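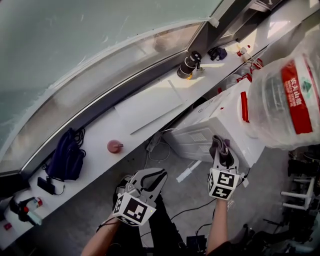
Hand-held gripper station, window counter: weekly inspection
Site: Klinhom, second floor
Date: July 17, 2023
Equipment: Vema hand-held gripper pair, left and right
Reason for extra inspection: fault report 352, right gripper failed to release cloth on trigger return

1. Finger travel, left
Pass. Opens and closes over full range. No play at the hinge.

2. Finger travel, right
Fail. Fingers stop short of full open after a cloth grasp. Fault repeated in 2 of 9 test cycles, both with cotton cloth. Did not repeat with foam block or empty.

3. Return spring, right
Fail. Spring seated off its post. Lint packed behind the post. Cleaned and reseated, then 9 more cycles with no fault. Spring to be replaced anyway; part on order from Grarport.

4. Marker cubes
Pass. Both tight on their mounts, faces clean. Tracking dropped once during the wipe task when the right cube turned away from the ceiling camera. Logged separately.

5. Wrist straps and cables
Pass with comment. Left strap worn at the buckle. Usable until next inspection.

6. Floor cables and power strip
Fail. Black and white cables run loose across the floor in front of the counter, and the power strip lies in the standing area. Trip hazard with both hands occupied. Reroute along the wall and fix the strip off the floor before the next session.

7. Liquids near electrical items
Fail. Water jug and bottles must not share the counter with cabled devices. Move to the shelf by the door. Same finding as last inspection.

8. Counter clear of items not in the task
Fail. Bag, phone-size items and small containers to be removed. Operator's reach is over them.

9. Session log
Pass. Cycle counter read 825 at start of inspection. Drunham copy not yet updated.

Result: right gripper out of service pending spring. Left gripper may be used alone after items 6 and 7 are closed.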